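분류: 로봇 > 행사·시연 > 따라 하기
최종 수정: 2022년 1월 6일

오픈데이에서 로봇 팔 시연하는 법 (휴지 뽑기랑 버튼 누르기로요)

지난 7월에 저희 Vendinum 작업실을 하루 동안 열었어요. 손님이 약 100명 다녀가셨고, 저는 그날 하루 종일 로봇 팔 옆에 서서 같은 동작을 보여드리고 또 보여드렸습니다. 다음 날 목이 완전히 쉬었어요ㅋㅋ 그래도 재밌었습니다! 그 뒤로 "우리도 행사 때 로봇 팔 좀 돌려보고 싶은데 뭐부터 하면 되냐"는 메일을 꽤 받아서, 그때 메모장에 적어둔 걸 순서대로 풀어볼게요. 로봇 팔이랑 그리퍼는 이미 있고, 평소에 혼자서는 잘 돌리는데 남들 앞에서 돌려본 적은 없는 분들한테 맞는 글입니다. 설치나 캘리브레이션부터 필요하시면 제어기 설명서를 먼저 보고 오세요.

1. 보여줄 동작부터 고르기

처음에 저는 욕심을 냈어요. 블록 쌓기, 컵 옮기기, 수건 접기까지 다 넣은 거창한 순서표를 짰거든요. 리허설에서 수건 접기가 네 번 연속 실패하고 나서 표를 통째로 지웠습니다. 남긴 건 휴지 뽑기랑 버튼 누르기예요.

휴지 뽑기는 정말 추천합니다. 어린아이부터 어르신까지 설명 없이도 뭘 하려는지 바로 알아보시고, 손가락 끝이 휴지에 닿는 순간 다들 숨을 참으세요(진짜로요, 옆에 서 있으면 느껴집니다). 얇고 흐물흐물한 걸 집는 일이라 기술적으로 할 얘기도 많고요. 버튼 누르기는 정반대로 딱딱하고 위치가 정해져 있으니까 성공률이 높아요. 어려운 동작 하나에 쉬운 동작 하나를 붙여두면, 앞에서 삐끗해도 뒤에서 박수를 받고 끝낼 수 있습니다.

동작을 고를 때 저는 이렇게 해봤어요. 옆 팀 사람을 불러다 말없이 한 번 보여주고 "방금 뭐 한 것 같아?" 하고 묻는 겁니다. 대답이 바로 안 나오면 그 동작은 뺐어요. 나사 조이기가 그렇게 탈락했습니다. 저는 제일 자신 있는 거였는데, 보는 사람한테는 그냥 팔이 가만히 서 있는 걸로 보인대요. 흑.

2. 테이블 위에 놓을 것 정하기

휴지는 꼭 평소에 테스트하던 제품으로 넉넉히 사두세요. 저는 행사 전날 다 떨어진 걸 알고 편의점에서 다른 걸 사 왔다가 고생했어요. 포장이 조금만 뻣뻣해도 휴지가 나오는 느낌이 다르고, 가벼운 휴대용은 휴지를 당길 때 봉지째 딸려 올라옵니다. 바닥에 양면테이프를 살짝 붙이면 해결돼요. 너무 세게 붙이면 갈아 끼울 때 포장이 찢어지니까 짧은 걸로 하나만요.

포장 색도 신경 쓰세요. 카메라로 물체를 찾는 분들은 특히요! 반짝이는 포장은 조명 각도에 따라 완전히 다른 물건처럼 잡힙니다. 저희는 아침, 점심, 저녁에 한 번씩 돌려보고 나서야 안심했어요. 창문이 있는 방이면 커튼을 치고 천장 조명만 쓰는 것도 방법입니다.

버튼은 큰 걸로 준비하세요. 뒷줄에 선 분들도 눌렀는지 안 눌렀는지 보여야 하잖아요. 색이 서로 다르면 "이번엔 어느 쪽을 누를까요?" 하고 손님한테 고르시게 할 수 있어서 분위기가 확 삽니다. 아이들이 색깔 이름을 목이 터져라 외쳐요.

물건 자리는 마스킹테이프로 표시해두면 편합니다. 저희는 행사 중에 누가 테이블을 닦아주셨는데(감사하긴 한데...) 표시가 없었으면 자리를 다시 잡느라 한참 걸렸을 거예요.

3. 시연용 프로그램 따로 만들기

저희는 동작 순서를 Ponix로 짭니다. 저희끼리 만들어 쓰는 작은 스크립트 묶음이라 이름은 모르셔도 되고요, 쓰시는 도구가 뭐든 평소 파일을 그대로 들고 가지 말고 시연용으로 복사본을 하나 만드세요. 그리고 이렇게 바꿉니다.

- 속도를 평소의 절반 아래로 낮춥니다. 우리 눈에는 답답해도 처음 보는 분들한테는 딱 좋아요.
- 물체에 닿기 직전에 잠깐 멈추게 합니다. 그 사이에 말을 한마디 할 수 있습니다.
- 집기에 실패하면 같은 자리에서 한 번 더 해보고, 또 실패하면 대기 자세로 돌아가게 합니다. 무한 반복은 금물!
- 동작 하나가 끝날 때마다 대기 자세를 거치게 합니다.
- 시작 명령은 키 하나로 되게 합니다. 사람들 앞에서 터미널에 긴 명령어 치면 손이 떨려서 오타 나요.

대기 자세는 손님 쪽에서 그리퍼가 잘 보이는 걸로 잡으세요. 저는 처음에 팔을 접어두었는데, 다들 "꺼진 거예요?" 하고 그냥 지나가셨어요. 그리퍼를 아래로 향하게 해서 테이블 위에 세워두니까 발걸음을 멈추시더라고요.

4. 공간과 안전선

행사는 Zürcher 건물 715호에서 했어요. 넓은 방은 아니라서 바닥에 노란 테이프로 선을 긋고 그 앞까지만 들어오시게 했습니다. 선은 팔을 끝까지 뻗었을 때 닿는 거리보다 넉넉히 바깥에 그으세요. 프로그램상으로는 거기까지 안 간다고 해도 기준은 무조건 최대 거리입니다.

비상정지는 설명하는 사람과 별개로 한 명이 맡아주세요. 말하면서 동시에 지켜보는 건 안 돼요, 저도 된다고 생각했는데 리허설 때 안 되더라고요. 맡은 사람은 스위치 옆을 떠나지 않고, 휴대폰도 안 보고, 손님 질문도 안 받습니다. 교대 시간을 미리 정해두면 덜 지쳐요. 그리고 문 열기 전에 비상정지를 실제로 눌러보고, 다시 살리는 것까지 해보세요. 재시작 순서를 종이에 적어서 제어기 옆에 붙여두면 좋습니다.

테이블이 흔들리는지도 꼭 확인하시고요. 저희는 Hiltik이라는 동네 공방에서 받침을 맞췄는데, 바닥이 조금 기울어 있어서 발 높이를 다시 맞추고 나서야 버튼 위치가 안 틀어졌습니다. 손으로 테이블 모서리를 눌러봤을 때 삐걱거리면 그날 하루가 고달파져요.

5. 리허설

처음부터 끝까지, 말까지 섞어서 해보세요. 저희는 한 회가 17분이었어요. 그중에 로봇이 움직이는 시간은 얼마 안 되고 대부분은 제가 떠들고 휴지 갈고 질문받는 시간입니다. 한 회 인원은 16명으로 잘랐는데, 그보다 많으면 뒤에 계신 분들이 까치발을 드시더라고요. 키 작은 친구들은 무조건 앞으로!

리허설에서 꼭 해봐야 하는 게 실패 연습이에요. 일부러 휴지를 쏙 집어넣어 놓고 시작해 보세요. 그리퍼가 허공을 집고 올라올 때 무슨 말을 할지 입에 붙여두는 거죠. 저는 "휴지가 안으로 숨었네요, 다시 꺼내서 해볼게요" 정도로 했습니다. 허둥대지만 않으면 손님들은 실패도 재밌게 보세요. 어떤 분은 실패한 게 제일 기억에 남는다고 하셨어요ㅎㅎ

6. 당일 진행 순서

제가 쓰던 순서를 그대로 적어볼게요.

① 손님이 선 앞에 다 서시면 비상정지 담당과 눈을 맞춥니다.
② 오늘 할 동작을 한 문장으로 말합니다. "휴지를 한 장 뽑고, 버튼을 누를 거예요."
③ 휴지 끝이 포장 밖으로 나와 있는지 보고, 선 밖으로 물러납니다.
④ 시작 키를 누릅니다. 팔이 내려가는 동안에는 말을 줄이세요.
⑤ 휴지 뽑기가 끝나면 대기 자세에서 멈추고 질문을 두어 개 받습니다.
⑥ 손님이 고른 버튼으로 이어갑니다.
⑦ 팔을 정지시킨 다음에 테이블을 정리합니다. 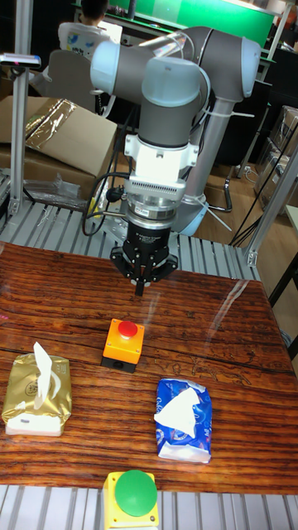
로봇 팔이 휴지를 한 장만 뽑게 하려면 어떻게 하나요?

집는 깊이를 얕게 잡고, 위로 천천히 당기면 됩니다. 손가락을 깊이 넣으면 다음 장까지 같이 물리고, 빠르게 당기면 봉지가 들리거나 휴지가 찢어져요. 저는 휴지 끝에서 손톱 하나 길이쯤만 물리는 높이로 시작해서 조금씩 내려가며 맞췄습니다. 휴지가 줄어들면 나오는 높이도 달라지니까, 반쯤 썼다 싶으면 새 걸로 바꾸는 게 속 편해요.

그 밖에 현장에서 자주 들은 말씀도 적어둘게요. 제일 많이 물어보신 건 "사람이 조종하는 거예요?"였어요. 미리 저장한 동작이면 그렇다고, 원격으로 움직이는 거면 또 그렇다고 말씀드리면 됩니다. 괜히 더 똑똑해 보이게 포장하지 마세요. 꼭 한 분쯤은 로봇을 공부하신 분이 계셔서 바로 들통납니다ㅋㅋ 가격 질문도 많은데, 저희는 구성마다 달라서 따로 메일로 알려드린다고 했습니다.

"만져봐도 돼요?"도 회마다 나옵니다. 저희는 전원을 완전히 내린 예비 그리퍼를 옆 책상에 두고 그걸 만져보시게 했어요. 반응이 어마어마했습니다! 예비품이 없으면 여분의 손가락 부품만 내놔도 괜찮아요.

7. 끝나고 할 일

다들 집에 가고 싶을 때지만 로그 파일은 그날 백업하세요. 몇 회차에 어느 동작이 실패했는지 적은 종이도 같이 사진 찍어두시고요. 그리퍼 손가락에 낀 휴지 먼지도 닦아줘야 합니다. 생각보다 엄청 나와요. 마지막으로 시연용 파일 이름에 행사 이름을 붙여서 따로 보관하세요. 저는 속도 낮춘 파일을 평소 파일로 착각하고 이틀 동안 "왜 이렇게 느리지?" 하면서 모터를 의심했습니다...

다음에는 양손으로 봉지 잡고 뽑는 걸 해보려고 준비 중이에요. 되면 그때 쓴 설정값도 올릴게요.

댓글

고무손가락: 학교 축제 때 써먹겠습니다! 테이프로 자리 표시하는 거 왜 생각을 못 했는지. 저희는 매번 자로 쟀어요.

밤샘조립: 대기 자세 얘기 완전 공감해요. 접어두면 다들 고장 난 줄 압니다ㅠㅠ

호두과자: 휴대용 휴지 말고 곽티슈로 하면 더 쉬울까요? 집에 그것밖에 없어서요.

글쓴이: 호두과자 님, 곽이 무거워서 딸려 올라오는 건 덜해요. 대신 뚜껑 비닐에 걸려서 찢어질 때가 있으니까 당기는 속도를 더 낮춰보세요!

느린모터: 7월에 갔던 사람입니다. 아이가 아직도 초록! 초록! 하고 다녀요ㅋㅋ 다음에도 열면 공지 꼭 올려주세요.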